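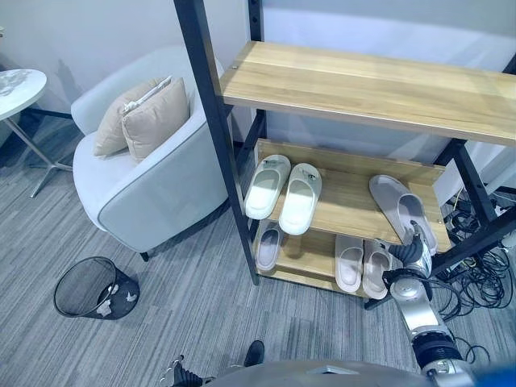
La pinza derecha sujeta una zapatilla gris en la balda intermedia del zapatero.

El orden de las habitaciones sin llaves

La residencia Hestgate, gestionada por la sociedad Gestine, incorporó en noviembre un robot humanoide al servicio de planta. El establecimiento dispone de 52 habitaciones y su plantilla de limpieza está formada por 17 personas. El acuerdo firmado con la representación laboral establece que ninguna de ellas perderá horas de contrato durante el periodo de prueba.

La tarea asignada a la máquina es modesta: recoger y alinear el calzado de cortesía en los zapateros. Según Aroha Rutherford, gobernanta del centro, se eligió por ser la que obligaba a agacharse con mayor frecuencia. «El personal lo pidió por escrito antes de que existiera proyecto alguno», recuerda.
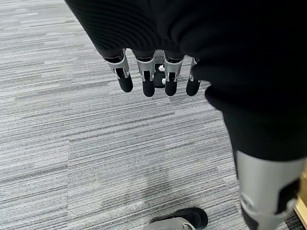 ¿Quién responde de la habitación cuando el robot ha intervenido en ella?
La persona titular del turno, que firma la hoja de revisión y puede ordenar que se repita la tarea o completarla a mano.

Esa firma ha sido el punto más discutido. Warrick Kerslake, delegado de la plantilla, sostiene que supervisar es un trabajo distinto de limpiar y que debe retribuirse como tal. La dirección ha reconocido un complemento para las siete personas que han recibido formación, y la negociación sobre las restantes sigue abierta.

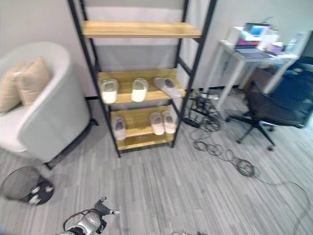

Zapatero, butaca y escritorio en la sala de trabajo.

El calzado presenta dificultades que el equipo técnico no había previsto en su totalidad. Una zapatilla tumbada exige un agarre diferente del que requiere un par alineado, y las baldas inclinadas reducen el margen de apoyo. Cameron Pirihi, responsable de la puesta en marcha, ha dedicado buena parte de las mañanas a revisar estos casos con las camareras de piso, cuyas indicaciones se incorporan al procedimiento. 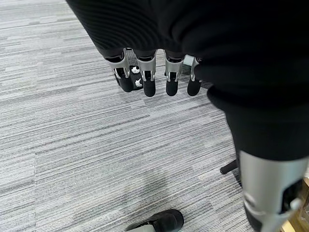

Cuadernos Ngata · Núm. 52 · Pág. 17

La evaluación se presentará al término del periodo de prueba. Incluirá las bajas por dolencias de espalda, el tiempo de cada revisión y una encuesta anónima. Rutherford solicita además que se valore el trato con los residentes, pues parte del tiempo liberado se destina ya a atender sus avisos. Kerslake ha pedido que el documento se entregue a toda la plantilla antes de decidir sobre las demás plantas.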